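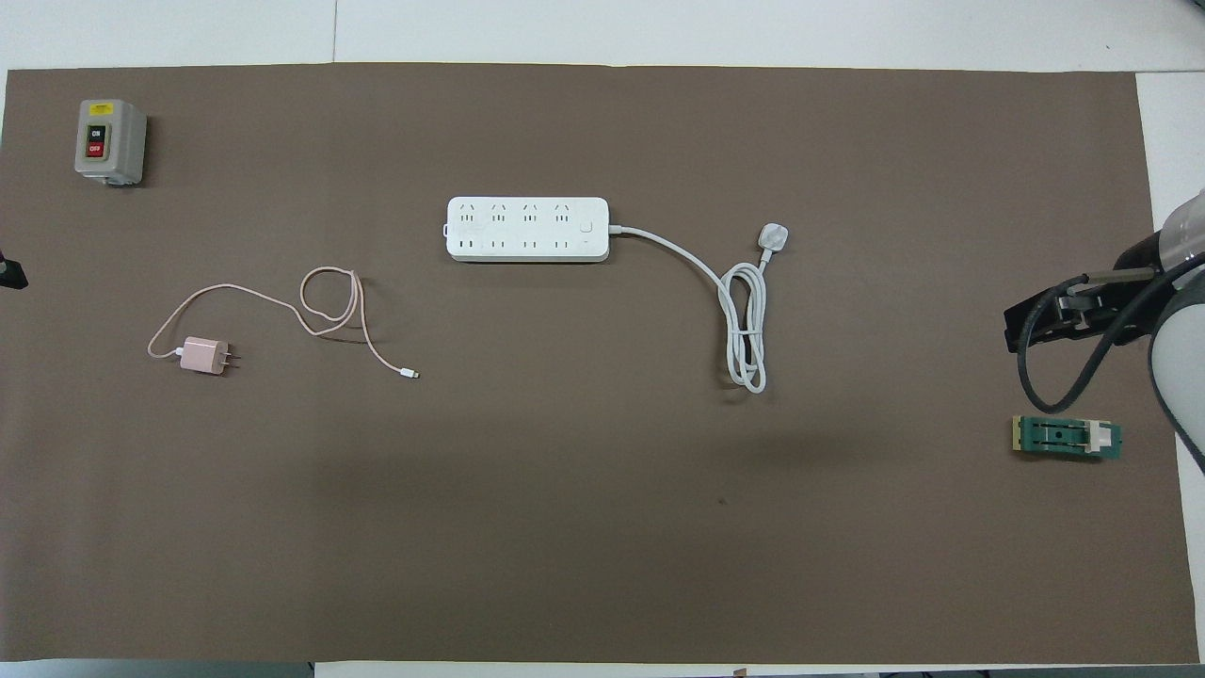

Ticket 600 - Démo Zelora, journée portes ouvertes
Statut : résolu (on touche du bois)
Site : atelier Brokura

Symptôme
En répétition, le bras descend vers la multiprise, s'arrête net et affiche « trajectoire refusée ». Avec le chargeur rose, aucun souci. Avec le circuit imprimé vert non plus. Il a donc ses préférences.

Journal
9 h 10 - Redémarrage du contrôleur. Même refus, exprimé avec la même politesse.
9 h 25 - Pince ouverte et refermée à vide 30 fois. Mécanique irréprochable, opérateur un peu moins.
9 h 50 - Relecture des paramètres : la hauteur de sécurité est restée à 900 mm, valeur héritée de la démo chez Lindholm. Le planificateur Raltura avait raison depuis le début, il ne manquera pas de le rappeler.
10 h 05 - Valeur corrigée. Le bras saisit la multiprise, mais accroche une boucle du cordon blanc et emmène le tout en promenade.
10 h 20 - Point de prise déplacé à l'opposé du cordon. 4 essais, 4 réussites.

Reste à faire
Garder le boîtier ON/OFF sur le tapis brun : c'est un objet à trier, pas l'arrêt d'urgence. Prévenir les visiteurs avant le premier passage - l'étiquette jaune n'y suffira pas.
Sauvegarder la configuration sous un autre nom que « final_final2 ».

Ticket à rouvrir si le message revient pendant la démo de 14 h.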